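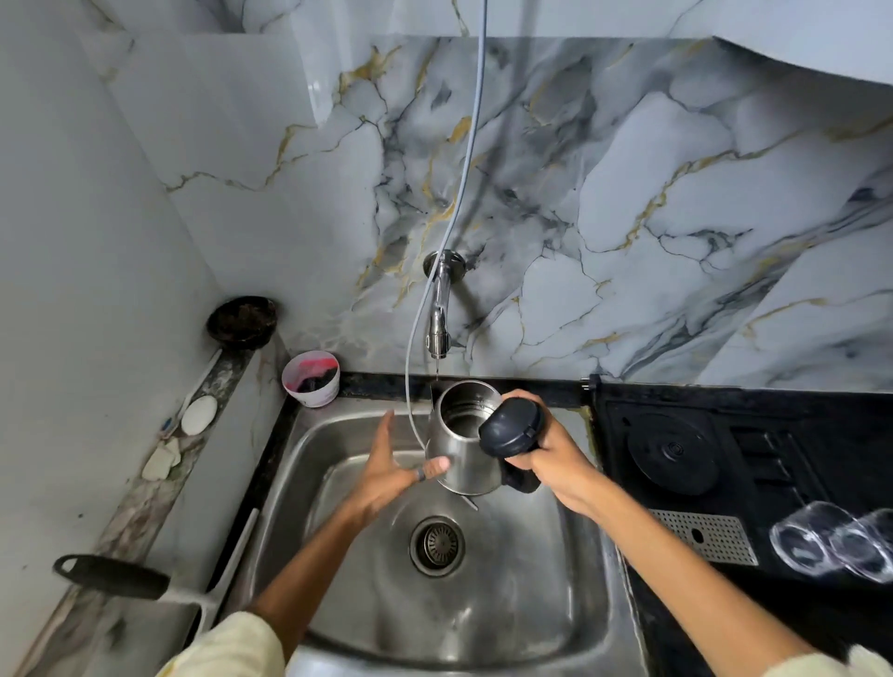

What does a planner do when a person stops halfway through a chore?

It keeps the unfinished step open and works out again, from whatever the perception side reports next, which steps are still worth doing. In Talari the old plan isn't thrown away. It gets trimmed and reordered, and the parts that still hold are left alone.

The answer belongs to Brynhildur Þrastardóttir, who leads the planning software at Davley, and it took her a good deal longer to give than it takes to read, with two refills of coffee and a detour through her grandmother's kitchen along the way. I had come to talk about household tasks and how software learns to follow them. We ended up talking mostly about kettles.

"A kettle is a wonderful problem," she told me, and she meant it. "You have a body and a lid, and they come apart, and now you have one object that is two objects. One hand has the body. The other has the lid, and maybe a cloth as well, all in the same grip. Our first tracker hated that! It would decide the cloth was the lid, and then the planner would happily try to close the kettle with a cloth."

Her colleague Aksel Kjærgaard wrote much of the tracker, and he took this in good humor when he joined us. Shiny metal was his real headache, he said. A steel kettle over a steel sink gives the depth estimate very little to hold on to, and a thin stream from the faucet makes it worse.

"For a long time we smoothed everything," he said. "It looked lovely on the screen and it was wrong. Now, when the depth is bad, the tracker says so, and it passes that doubt up to Brynhildur's side. She complained for the whole of March."

"I did complain," she said. "I wanted clean numbers. But a planner that knows the lid is uncertain can wait, or ask for a second look, and that saves us so much trouble later on."

The team replays recorded chores through a tool called Flirau, which lets them pause at any moment and ask what the planner would do next. There are 500 clips in the kitchen set, and every change to the code has to run against all of them before it is merged. Aksel starts the run at 4 in the afternoon and reads the results the next morning. I asked how many clips usually fail, and he laughed and said that on a good day it was 20, and that most of those involved a sponge.

The low-level control sits in a separate package, Ahonen, and both of them are a little protective of it. It handles grip force and wrist motion, and it knows nothing at all about kettles. Brynhildur likes it that way. She explained that the planner hands over three things (a target pose, a limit on force and a condition for stopping) and that each time somebody has tried to sneak in a fourth, the tests have become harder to read.

Before I left I asked what she would fix first if she had a quiet month. She thought about it for quite a while, turning her cup around on the table.

"Regrasping," she said. "People shift their fingers all the time without noticing, and our plans still treat a grip as one fixed thing from start to finish. I'd like to sit down with the clips and just watch hands for a few weeks. Aksel would have to answer my email, though."

Search articles Enter keyword Go

Contact us | Copyright, all rights reserved | Back to top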